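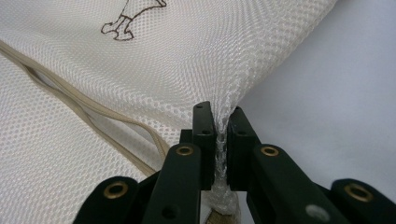
Handgeführter Greifer mit schwarzen Fingerbacken an einem Wäschenetz.

Netzgewebe gehört zu den Materialien, an denen Parallelgreifer regelmäßig scheitern. Bei Vuvton laufen seit März Vergleichsversuche mit zwei Backenvarianten, beide auf demselben Gelenkgetriebe aus schwarzem Kunststoff. Dayana Arboleda führt den Greifer von Hand, die Kamera sitzt am Werkzeug und zeichnet mit 30 Bildern pro Sekunde auf.

Gegriffen wird quer zur Falte. Zwischen den Backen verdichtet sich das Netz zu einem schmalen Strang, der Kraft aufnimmt, ohne dass einzelne Maschen reißen. Von 339 auswertbar aufgezeichneten Griffen entfielen die meisten Fehlversuche auf den Saum mit dem Kordelzug: Die Kordel rollt unter Last seitlich weg, die Backen stehen dann schräg.

Floor Van Loon, bei Clornine für die Auswertung zuständig, will die Backen um 5 mm verlängern und das Spiel in den Gelenkösen verringern. Der Test am Roboterarm folgt in Listthorpe, mit unveränderter Kameraposition.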